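Inarden District Attorney's Office
News Release
2021-10-18

VALENTE MAN PLEADS GUILTY IN CORK STOPPER THEFTS

INARDEN – Pascal Besson, a former night dispatcher at the Korkier bottling supply depot, pleaded guilty this morning to one count of felony theft and one count of falsifying business records, bringing to a close a case that produced more paperwork than most homicides.

Besson admitted removing 48 crates of natural wine corks from the depot over eight months and selling them through an online storefront called Ustora. Prosecutors said the shipping records blamed the shortages on humidity, a defense the depot's dehumidifier logs did not support.

The thefts came to light in August, when a customer in Valente ordered 3000 corks from the storefront and received them in a box still carrying the Korkier return label. The customer called the number on the label to complain about slow delivery. Besson was on shift and answered the phone. The call was recorded, as the greeting on the line says it will be.

"We would like to thank the defendant for his excellent customer service," said Assistant District Attorney Matilde Louro, who prosecuted the case. "He offered a refund on the depot's behalf, and we played that portion twice."
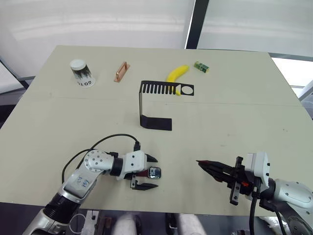
Restitution remains the one matter still in dispute. The state is seeking $3512 for stock that was never recovered, while defense attorney Horácio Antunes argues that part of it had already been marked down as seconds. Both sides have agreed to meet before sentencing and go through the invoices at a big pale table by a bright window, with a seam across the middle that may prove useful for keeping the two piles apart. Investigator Janaína Frota will bring the originals. Coffee is not provided.

Besson remains free on bond and has been ordered to have no contact with the depot, by telephone or otherwise. A sentencing date will be set by the court.

Media contact: Ilze Tamošiūnaitė, Office of Public Information, Inarden District Attorney's Office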